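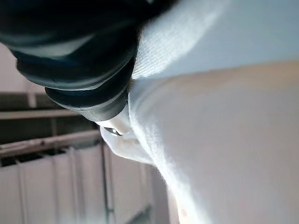 Review: Sternero garment handling arm
2020-06-12

The Dovham laundry service has used the Sternero arm at its sorting station for 9 weeks. The unit lifts white knitwear and passes it to the folding table. Its ridged black finger pad holds ribbed cuffs and hems firmly, and staff report fewer dropped items.

Sorting staff now spend most of the shift on inspection and repairs. Yupin Phetsri, shift lead, welcomes the reduced bending but notes that the pace is less flexible - breaks must be agreed in advance. Training took 2 days per person.

Thin fabrics remain a weakness. The service recommends the arm for heavier knits and will review staffing again in July.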